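Sit-stand desks: anyone measured actual use after the first few months?
Workplace Fit-out Forum > Furniture and Ergonomics

deskheight_dan
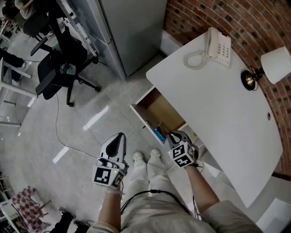 We have 28 height-adjustable desks on one floor, Grultano frames, twin motor, fitted in October. The controllers log every movement, so I pulled the data. In the first month the median was 4 changes of height per desk per day. It is now below one. Nine desks have not moved at all in the last month.

Facilities wants to order another 50 for the floor above. Before I sign it off I would like to know whether others see the same drop, and whether reminders make any difference. The Grultano handset can be set to flash after a fixed period seated. Ours is switched off.

plinth_and_rail

Same pattern here with Lerkeo frames. High use for five or six weeks, then it settles. A small group keeps changing height daily and the rest leave it where it is.

Check how your logs treat short movements. Ours counted every press of the button, so someone nudging the desk up by 5 mm three times showed as three changes. I filter out anything under 150 mm. Our first-month figure fell by half once that was done.

deskheight_dan

Good point. No filter applied so far. I'll rerun it.

mockturtle

Why does the number of changes matter? If a person stands for two hours after lunch every day, that is two movements and a decent result. Time at standing height is the figure you want.

plinth_and_rail

Time at height is worse unless you have presence sensing. We had a desk showing nine hours standing. It had been left up overnight by the cleaners.

mockturtle

Then cut the log to working hours and exclude leave. It's a spreadsheet job. I still wouldn't approve or refuse 50 desks on a count of button presses.

Q_Baffle

On reminders: we ran the flashing handset on one half of a floor for eight weeks. Use went up for two of those weeks, then most people had turned it off at the handset. The half with no reminder finished at the same level.

Memory presets did more. Desks with sitting and standing heights already stored got used, desks without them mostly didn't. Set them with the person present, it takes two minutes each.

cablewaylaid

Before ordering more, look at the cabling. On our Baptista job the monitor leads were too short for full travel, so people stopped at whatever height the lead allowed. The log showed plenty of movement, all of it below standing height. Worth checking the maximum reached on each desk as well as the count.

deskheight_dan

Rerun with the 150 mm filter, 08:00 to 18:00 only. First month drops to a median of 2.5. Current month is 0.6. So the fall is still there, only less steep.

Maximum height reached is useful. Six desks never went above 950 mm. I'll look at the leads on those tomorrow.

mockturtle

And hours standing?

deskheight_dan

Median 35 minutes per desk per day, with the same caveat on presence. Four desks account for most of the total.

Q_Baffle

I'd order a smaller batch and let people ask for them. We did that on the second phase with Grilirska frames and daily use has held up.

mockturtle

Disagree. If you have to ask, people with a bad back end up explaining it to their manager, and some won't. Fit them throughout and accept that many will stay down.

deskheight_dan

Budget may settle that. I'll post the figures again once the leads and presets are done.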